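# Preparing an Equipment Budget for a Kitchen-Handling Station

Revised 28 Jul 2024

This procedure applies to any Jondale site requesting funds for a tabletop manipulation station. Requests are submitted to the Cavness purchasing office and must be complete before a vendor quote is accepted.

## Step 1. Write down the tasks first

List the tasks the station is expected to perform in its first year, in plain terms: place a plate in a rack, lift a pot by its handle, remove a lid. Each task should name the objects involved and the heaviest of them. The arm, the gripper and the work surface are all selected from this list.

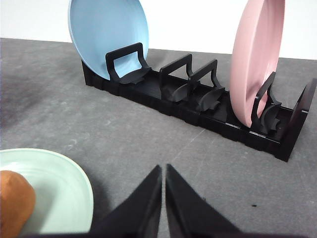

Slot spacing deserves particular attention. Where a task requires an object to enter a narrow opening, record the width of the opening and the thickness of the object, and compare both with the published fingertip dimensions. If the margin is small, budget for a second set of fingertips.

## Step 2. Separate capital items from consumables

Enter the following as capital items:

- Arm and controller
- Gripper, including the wrist camera and its cable
- Table and mounting plate

Enter the following as consumables:

- Fingertips and pads
- Surface coverings
- Plates, racks, cookware and other task objects

The Vídalín site placed its task objects under capital in its first request, and the form was returned. Its corrected consumables line came to $1,288, of which $281 was for cookware. 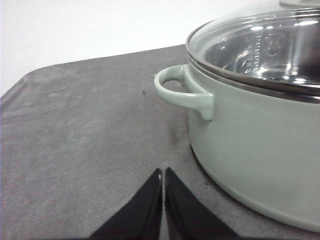

Lidded cookware should be priced as a set. Replacement lids are often sold separately and may differ slightly in diameter or knob height, and either change can require a task to be set up again. Order spares from the same production run where the supplier permits it.

## Step 3. Add installation and reserve

Request a written installation quote. For stations using the Nodis controller, include 4 days of on-site setup. Add a reserve of some 20 percent to the consumables line only. A reserve on capital items requires separate approval.

## Step 4. Submit

Send the completed form, the task list and all quotes to Markos Kyriakidis at the Cavness office. Requests received after the first week of December are carried into the next budget year. Quotes must remain valid on the date of submission; an expired quote will be returned with the form.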